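Old Towers, Opened Up

The Plelance gallery returns with 21 kilos of office computer we couldn't bring ourselves to bin. Grey on the outside, bare metal within, the colour scheme of a filing cabinet with ambitions.
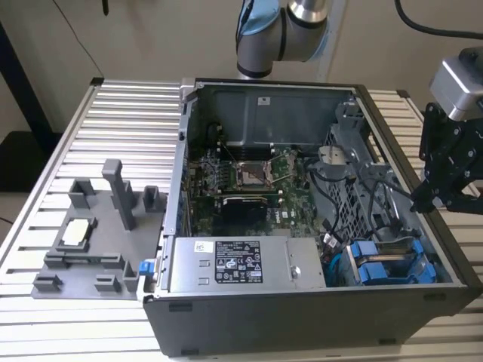
Our last gallery, in November, was all keyboards. The crumbs got more comments than the keys.

Socket open, chip in its cradle, blue drive carriers providing the glamour.

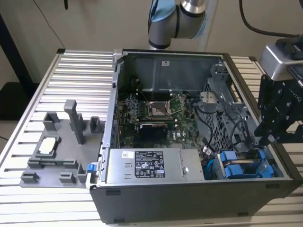
Do you take old towers?
We do, at the Wesalville counter, minus your tax returns.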